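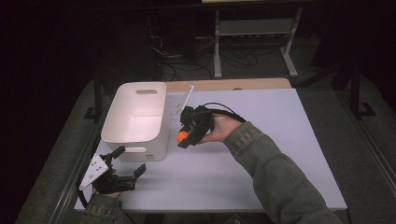 4.2 Sorting and the Single Ball

Much of the writing on household tidying treats the container as the interesting part. Bataineh, the storage scheme on which our home trials were based, assumes that a household with the right bins will put things away, and that one without them will leave things on the table. We doubt this. The claim has been repeated so often that few authors bother to support it, and the one trial usually cited, from Flistidberg, compared homes that had bought bins with homes that had been told they could not have any. It is hard to see what else such a comparison could have found.

Our own task was deliberately small. An orange ball lies on a table next to an open plastic bin, and it has to end up inside. We chose a ball for a dull reason: it is the item most often named by parents in the Clultum interviews when asked what gets left out. Of 30 households interviewed, 17 named a ball of some kind before naming anything else. Shadi Chidiac, who coded the interviews, has pointed out that the question was asked right after one about outdoor toys, and the figure should be read with that in mind.

A ball is also awkward in ways that a block or a book is not. It touches the table at one point, it rolls if nudged from the side, and whatever closes on it has to come in from both sides at nearly the same moment. Earlier papers score tidying by item, so that a ball and a folded towel each count as one. We see no grounds for this.

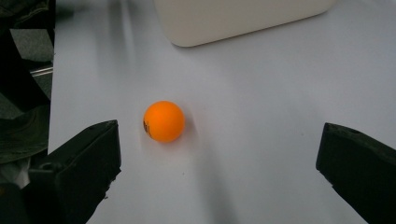 Scoring by item also hides the approach, the part of the work we think matters most. In the coding sheet borrowed from Nuten, the approach is not recorded at all; an attempt starts when the item leaves the surface. Any hesitation before that point, any second try at lining up, is lost. We added two fields to the sheet, one for the side of the approach and one for whether the ball was moved before it was held. Coders disagreed on the second field more than we would like, and we report it only in the appendix.

The bin deserves less attention than it usually gets, but a few remarks are needed. It is a pale, rounded rectangular bin with no lid on it and a cutout handle at each of two facing sides (Figure 3). Nuten recommends bins of this general shape on the grounds that an open top "invites" use. The word does a lot of work in that report and is never defined. An open top makes it easier to drop something in. Whether it makes anyone want to is a separate question, and one that a tabletop task like ours cannot answer.

Nor do we accept that cutout handles count as a sorting aid. They are for carrying. The Flistidberg authors list them among 11 "features that support tidying" without a test of any one of them.

Figure 3. The storage bin used in the single-ball task, standing on the tabletop.
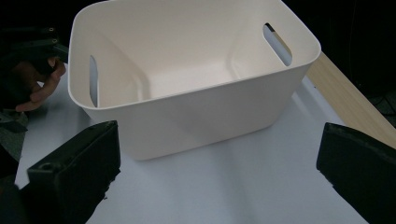

4.3 Limits of the Task

One ball and one bin do not make a messy room. We make no claim about how long a table stays clear, and readers should be wary of papers that draw such claims from tasks no larger than this one.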